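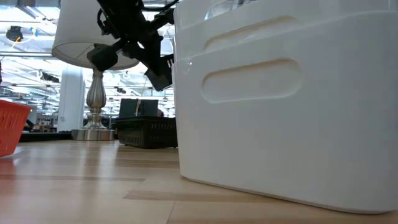

Wyn Jenkins asked, after he read the first draft of this list, why we still check the planner by hand when the simulator already passed it. My answer is that the simulator does not know everything that stands on the table. Please keep both checks.

Planner and perception checklist, Bimdale cell, October
Filled in by: Berkay Kurtuluş
Second reader: Sioned Lewis

1. Software version on the control computer is the same as in the release note.
OK. Both show Skyrme 2.

2. Joint limits are loaded from the cell file and not from the default file.
OK after correction. The default file was loaded at first start. I changed the launch script and started again two times to be sure.

3. Camera calibration is newer than the last change of the mounts.
OK.

4. Collision model contains the table, the aluminum structure and both arms.
OK. The cables are not in the model. Beca Watkins wrote that a padded volume near each wrist is enough for slow work. I agree for slow work only, and I would like to see this in the release note.

5. Planner log has no unexplained failures.
Open. In the night batch of 3,000 planning requests, 1,342 used the fallback planner. They are not failures, but the number is too high for me. Most come from requests where both arms want the middle of the table at the same time.

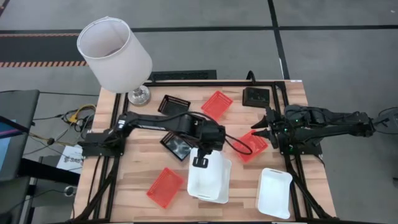

6. Arm to arm distance is checked during the motion, not only at the goal.
Partly OK. The planner checks the distance at each waypoint, but between waypoints it takes a straight line in joint space and trusts it. For long moves this is a weak point. The tests should have crowded layouts also, for example with one gripper down in a white bin while the other is just above a red basket, and more baskets lying at an angle between the arms. Iestyn will add such layouts to the test set before Friday.

7. Segmentation gives one mask for each container.
Not OK. White bins that are nested come back as one object with a strange height. The grasp module then proposes a point on the wrong rim. Until this is repaired, the operator must confirm each bin grasp on the screen.

8. Transparent and shiny things are marked as "unknown" and not as "free space".
Not tested with the new depth filter. The old filter passed at Westside, but the light there is different - please do not copy the result.

9. Stop command from the software reaches both arm controllers.
OK. Tested from the operator screen and from the terminal. This does not replace the test of the hardware stop, which has its own sheet.

10. After a stop, the planner deletes the old path and reads the joint positions again.
OK.

Comments
Sioned Lewis: For point 5, can we have the seed of each request in the log? Without it I cannot repeat the bad ones.
Berkay Kurtuluş: Yes, I will add it. The log files become about 2 times bigger, so please clean the disk first.

Release for automatic mode: no. Release for supervised mode at low speed: yes, with point 7 confirmed by the operator.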